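Running a Public Animal Feed During a Long Birth Watch
Speaker notes, October 3, 2018
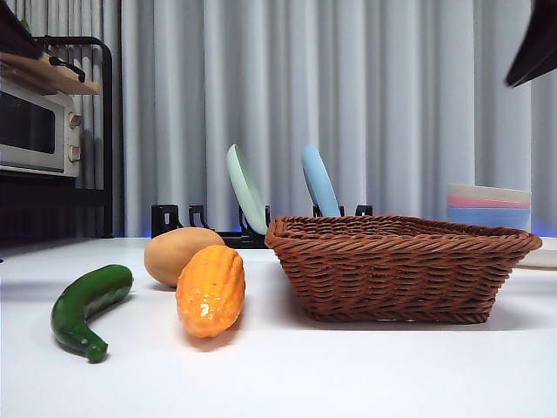

Plastic produce and a wicker basket on a white tabletop.

Slide 1. Scope
Talk covers the Oltska den camera, May birth watch. Subject was one female Eurasian otter, first litter. Not covering husbandry decisions except where they changed what went to air. Questions at the end, please.

Slide 2. Site
Oltska has 2 dens in the otter building, joined by a short tunnel with a slide gate. The female had access to both until the keepers closed the gate. We had one camera per den, fixed, infrared, no pan or zoom. Pan motors were ruled out on noise grounds. Keepers had final say on anything mounted inside the building.
Mention: cable entry is through the service corridor wall, so no one enters the den to reset equipment.

Slide 3. Signal path
Camera to Korum encoder in the corridor cabinet. Encoder to site switch, then out over the park's business line. Fleltex handled distribution and the public player. Audio was captured and recorded but muted on the public stream. Keeper radio traffic was audible through the wall, including staff mobile numbers.
If asked about bitrate: we ran it low. A sleeping otter on straw compresses very well. The picture falls apart when she rearranges bedding, and viewers wrote in about it.

Slide 4. Audience
Peak concurrent viewers: 3,031. The contract tier with Fleltex allowed 500 before overflow pricing applied. We went past that on the first evening and stayed past it. The overflow clause was in the schedule at the back of the agreement. Read the schedule.
Pause here, people usually want to write this down.

Slide 5. Delay
Public feed ran behind the keepers' monitor by 2 minutes. Purpose was to let the duty keeper cut to a holding card. Stillbirth, injury and maternal rejection were the listed triggers. The cut was a physical switch in the keepers' office, labelled, with a cover over it. It was tested every morning before the day shift started.
The delay has to be stated on the player page. We left it off at first, and visitors standing at the viewing window were comparing it with their phones and reporting a fault.

Slide 6. Due date
Otter gestation is hard to date without an observed mating. We published a window anyway, and the window passed. Comment volume went up once it had passed, most of it asking whether she was pregnant at all. The keepers' position was that weight gain and nest building were consistent with pregnancy and that they would not scan her to satisfy viewers. That was posted word for word and pinned.
Do not publish a window. Publish "under observation".

Slide 7. The birth
Overnight, in the rear den, with her back to the camera. Vocalisation on the muted audio track was the first indication. Keepers confirmed cubs from the recording and stayed out of the building. Holding card was not used.

Slide 8. Moderation
Ahonen supplied the comment filter. It caught links and profanity. It did not catch veterinary advice, and a good deal of that came in. Staff removed it by hand. Budget for a night moderator in your time zone and get the hours in writing.

Slide 9. Changes for next season
Second uplink, separate provider.
Raise the tier before launch.
Audio stays muted.
Rear den camera moves to the opposite corner, subject to keeper approval.
Recordings kept by the park, with a copy to the studbook keeper on request.

Leave slide 9 up during questions. Backup clip of the cubs is on the laptop desktop if the venue connection drops.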